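The Illura kitchen arm comes to the house with a clamp-on base, a gripper and a subscription. Gravstead, the company that rents it out, asks for a 7-month minimum and charges $144 a month. Setup took two technicians most of a morning in December.

Guilan Lu manages the home trials. She told us to leave the counters the way we keep them, oil bottles and all. "People don't clear the kitchen for a dishwasher," she said.

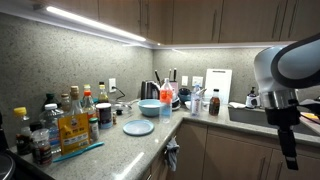
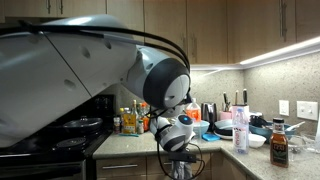

The Illura arm at the counter, with bottles and the knife block within view.

The starter plan covers 21 tasks, mostly moving and sorting. Wiping down is an extra. Bowls and plates gave it little trouble in our test. Small spice jars were slower, and twice we had to pick one up off the floor.

Sevim Güneş, who cooks for a family of five and tried the arm after us, liked it for putting things away. She found it too slow to have around at dinnertime and ran it after nine.

Gravstead says a lighter model, the Gostora, will have a shorter reach and a lower monthly rate. No price has been set.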